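**Urthorpe : l'atelier de cuisine partagée rouvre en août**

Fermée pour travaux depuis le printemps, la cuisine partagée d'Urthorpe accueillera de nouveau les habitants en août. Les plans de travail ont été remplacés, la ventilation refaite et l'éclairage sera revu dans un second temps, selon la mairie.

Le chantier, confié à l'entreprise Rezaei, a pris trois semaines de retard à cause d'une fuite découverte sous l'ancien évier. La facture finale n'a pas été communiquée.

L'accès se fera sur réservation, par créneaux de 60 minutes, de 8 heures à la fermeture. L'adhésion annuelle passe à 28 euros — elle donnait droit jusqu'ici à un créneau par semaine, ce qui ne change pas. Les 400 foyers déjà inscrits n'ont aucune démarche à faire.
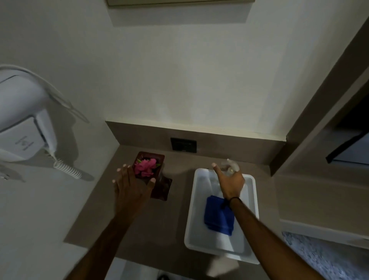 Chaque utilisateur devra nettoyer son poste avant de partir. Les produits d'entretien seront fournis sur place et les torchons resteront à la charge des adhérents. Les réservations ouvriront à 9 heures au guichet de la salle Drukora. La ligne de bus Sorov dessert l'arrêt voisin.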